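Section 4: Setting up the tray puzzle on a table

Okay, you've unpacked the box, you've peeled the film off everything (there's film on both sides of the pieces, so check twice!) and you've read Section 3 on washing. Now comes the part I like best. I wrote these steps for the Estrella tray puzzle, but they work just as well for the Sevine one, which has the same pieces in a slightly shallower tray.

Before you start

You'll want a table with a bit of elbow room, a soft dry cloth, and light from a window or a lamp off to one side. I do mine on an old wooden table that has seen plenty of life, and it's lovely for this, because the see-through colors look so warm against wood grain. A white tablecloth works too, but small crumbs hide under the tray and make it rock.

1. Wipe the table with the dry cloth. Dust and grit are what scratch these pieces, and once a clear piece is scratched you'll see it every time the sun hits it. Wipe again if you've had toast there (I always have).

2. Set the tray down with the rim facing up and press lightly on each corner. If it rocks, turn it a quarter turn and try again. Still rocking? Check for something stuck to the underside.

3. Tip the pieces out onto the cloth, never straight onto the table. Spread them out so none are overlapping.

4. Find the big triangles first, the red and the yellow. They take up so much of the tray that everything else gets easier once they're in, and you can shuffle the small ones around them for as long as you like.

5. Lower each piece in flat. If one edge goes in and the other sticks up, lift it out and start over. Please don't push down on the high side!

CAUTION: The corners on the triangles are fairly sharp. Keep them away from faces, and don't leave them on the floor, where somebody will find one with a bare foot.

6. Fill in the remaining pieces. My first go took me 11 minutes and I was pretty proud of that, so don't let anyone rush you.

7. When the last piece is in, run a fingertip over the whole surface. You're feeling for any edge that stands higher than the one beside it. A raised edge usually means a piece is upside down or has a crumb under it.

NOTE: If you can't get a piece out again, don't dig at it with a knife. Hold the tray a little above the cloth, turn it over and give the back a couple of soft taps. It works on almost every stuck piece I've had.

Looking at it from below

I do this at the end, every single time. Lift the tray by its two short sides, keep it as level as you can, and get your head down low so you're looking up through the colors. Gaps that you'd never notice from the top show up as thin bright lines, and purple especially looks like a whole different color with light behind it. Small marks show up too, so it's a good time to see if anything needs another wipe.

CAUTION: Don't hold the tray over your face to do this. Hold it out in front of you and bend down!

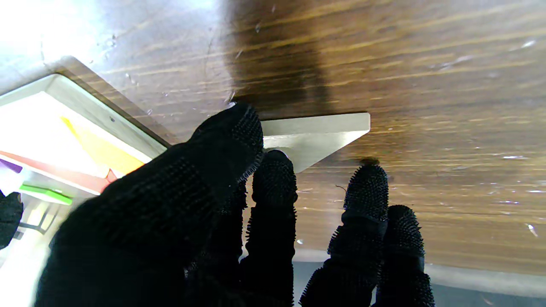
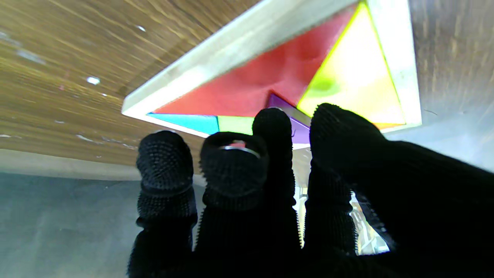
Fig. 4-2. Wood, with the tray's white rim at one side (first picture), and the colored pieces in their pale-rimmed tray from underneath (second picture).

Putting it away

8. Leave the pieces in the tray, lay the cloth over the top and slide the whole thing back into its Lorar sleeve, cloth side first. The sleeve is snug on purpose. If you've lost yours, a large envelope does fine.

9. Store it flat and out of direct sun. A shelf is good, a car dashboard is terrible.

Missing a piece? Replacements come from Skillar under part number 3461, and you'll need to tell them the color and the shape. Cleaning off sticker glue is covered in Section 5.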